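We use cookies to make this site work and to see which pages get read. Accept all | Manage settings

4.2 What we would pay for a second time

When we wrote the first budget for the Penrose bench, nearly all of our attention went on the arms. They were the big number, so they got the meetings, the quotes and the long email chains. Looking back through the orders, I think we had that the wrong way round. The arms came as one line each – the rest of the bench came as 30 lines, and those were what held us up.

We asked two suppliers, Trurar and Luvby, to quote for the same job: moving and pouring between small pieces of glassware, with room to add other tasks later. Trurar was dearer but put the grippers, cables and mounting plates in one price. Luvby left those for us to find. On paper Luvby saved us money, and we very nearly signed. Once we had added the missing parts ourselves the gap was small enough that I would now ask every supplier for a full bench price from the start.

Glassware and holders deserve a line of their own too. I'd put down a token sum for them (a funnel, a cork ring, a rack, how much can it be?) and had to go back and ask for more in December.
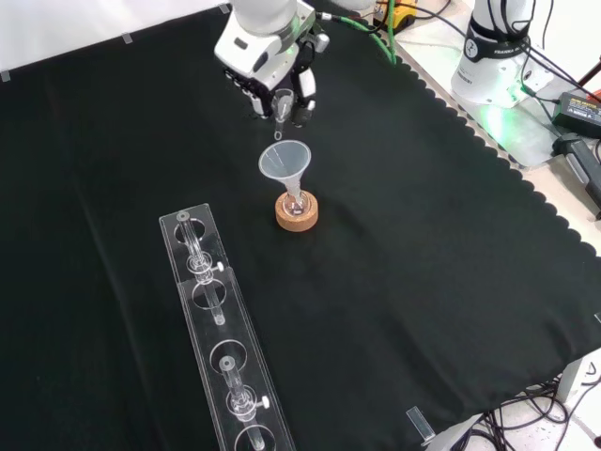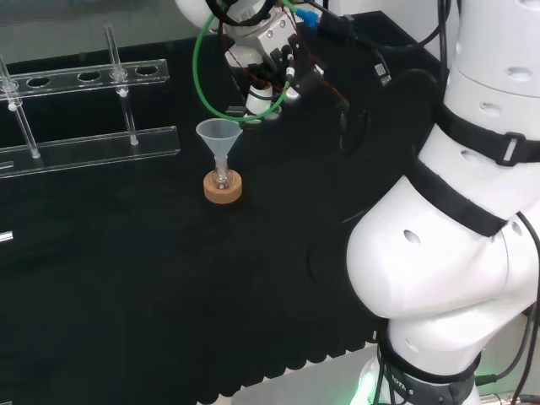
Figure 5. Funnel standing over a small glass vessel in a cork ring, with a clear rack to the left and robot arms at the bench.

How much should a small lab set aside for spares in the first year? We suggest 14 per cent of the equipment budget, kept in a separate pot so that it can't drift into the main order.

Delivery times matter as much as price. We allowed 5 weeks for everything, and for the arms that was fine. The plates from Oltia took longer, and with no plates there was nothing to bolt the arms to. If I were planning it again I'd order the dull parts first and let the expensive ones turn up last. I'd also ask for the service contract to begin on the day the bench is switched on, as ours began on the day the boxes were signed for.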